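Setting the table at Giraldo

Armindo Tavares bought the restaurant in February, along with its debts, its walk-in cooler and 600 pieces of mismatched china. He kept the name, Giraldo, and most of the kitchen staff. The china went to a church sale in Notport.

"People asked about the menu first," he says. "I was still trying to find plates."

Tavares cooked in hotel kitchens for 15 years before this. He says hotels taught him to buy whatever stacks well and survives the dishwasher, and he still looks at that before anything else. He also wanted something darker than the usual white, for the fish.

"Cod on a white plate looks like hospital food," he says. "I grew up eating it out of a brown clay dish. My mother had one for the oven and it went straight to the table."

He spent nearly $3,284 on tableware, more than he paid for the used fryer. His business partner, Tsung-han Leung, keeps the books and was against it at first.

"I wanted round plates from the supply store," Leung says. "We argued for a week. Then we ate lunch off a couple of the square ones and I signed the check."

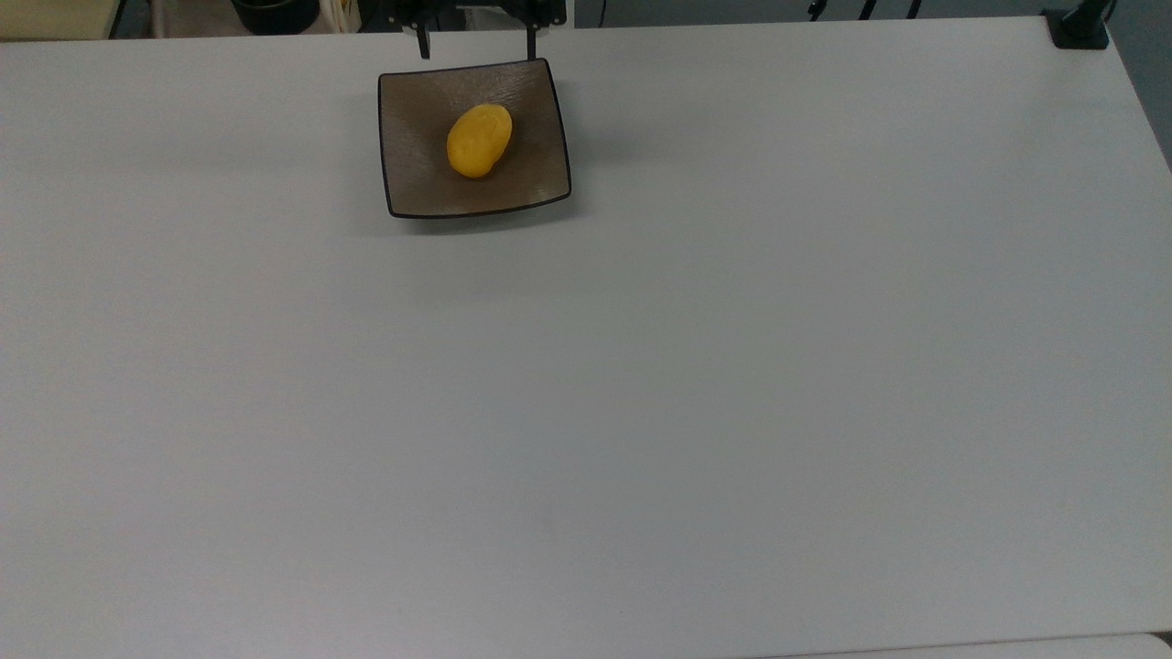
A square plate with a dark rim and a gray-brown center.

The menu is short. There are 3 fish dishes, a pork stew, and a rice plate that Leung's aunt taught the kitchen to make. Lunch is cheaper and comes with soup. Tavares would like to bake the bread himself, but the oven is full by ten, so it comes from a bakery across the street.

Business has been slow on weeknights. He puts that down to the parking.

"Saturday we turn people away," he says. "Wednesday I could read a book."

He plans to close for a week in the winter to redo the floor. Leung would prefer to wait a year, and they are still talking about it.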